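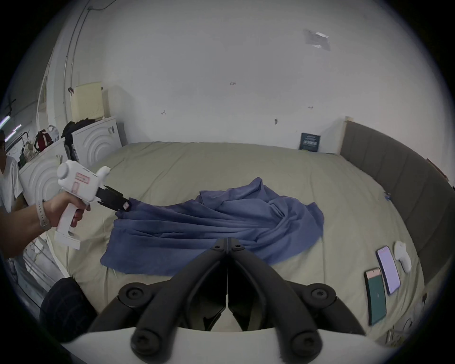 Handtücher auf dem Bett falten: Wie wird das jemals ordentlich?

Frage von Hashini Jayawardena

Ich falte unsere Handtücher auf dem großen Bett, weil der Küchentisch bei uns hauptberuflich Ablage ist. Leider wird aus jedem Tuch erst mal so ein verdrehter blauer Haufen quer über dem Laken. Ziehe ich an einer Ecke, wandert der Rest mit. Das Laken (beige, faltig, auch kein Vorbild) schlägt Wellen, und die Handys liegen neben dem Kopfteil und sehen zu. Kriegt man das auf weichem Untergrund überhaupt kantig hin? Der Schrank von Nenlow hat Fächer mit 39 cm Tiefe, da sollte es schon reinpassen.

Antwort von Rajitha Khan
37 Personen fanden das hilfreich? Nein, bisher nur meine Mutter.

Erst die Ecken suchen, dann falten. Zwei Ecken einer kurzen Seite greifen, hochheben, einmal kräftig ausschütteln und das Tuch von hinten nach vorn ablegen. Danach mit dem Unterarm glattstreichen, die flache Hand gräbt sich in die Matratze. Längs dritteln, dann quer halbieren und noch mal halbieren. Bei 39 cm Tiefe vorher ein Tuch zur Probe reinlegen, große Badetücher muss man eventuell vierteln. Und die Handys woanders hin, meins habe ich mal mit eingefaltet und bis Freitag gesucht.

Antwort von Miah951

bügelbrett nehmen. fertig

Antwort von Cludbridge

Ich rolle seit Jahren. Sieht aus wie im Hotel, sofern man die Tür nur einen Spalt öffnet.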